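The Small Kitchen on the White Table

When my daughter was four, she cooked soup for 80 guests in one afternoon. The guests were buttons. I remembered this soup in April, when I began to collect play food for the long table in our back room, and my shelf is now too short.

Old play kitchens came from Jarkar, a shop which sold them in boxes with no lid. I paid 58 francs for my first box and I was very proud. Inside were dishes, fruit and many things that do not belong to any kitchen.
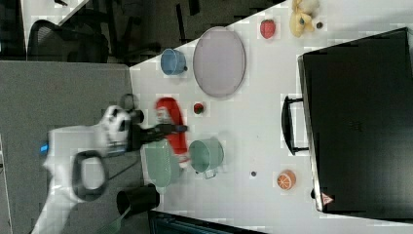 I like best the dishes in quiet colors. A sage green pot and a pale green bowl go well with a lavender plate, and the blue cup makes them a little more fresh. A child does not care for such harmony. She puts the orange slice in the pot, then the yellow plush toy must also eat, and a Santa comes to dinner in any month of the year.

The catalog of Skevus had 468 articles for the play kitchen, and I have read it more often than some novels. The fruit was always on the first pages. For me the groceries are more interesting, as they copy what the parents buy. A child knows a label long before she can read it. The soft ones are also kind to the floor of the neighbors below.

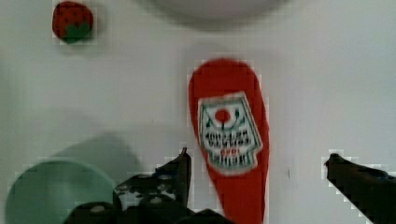

Strawberry and ketchup, with a tomato on the label.

For washing I use warm water and a little soap, and the fabric toys dry on a towel overnight. Van Acker makes a flat basket which fits under a bed. Mine is full, so the plates have moved to the bread drawer.

13/01/2001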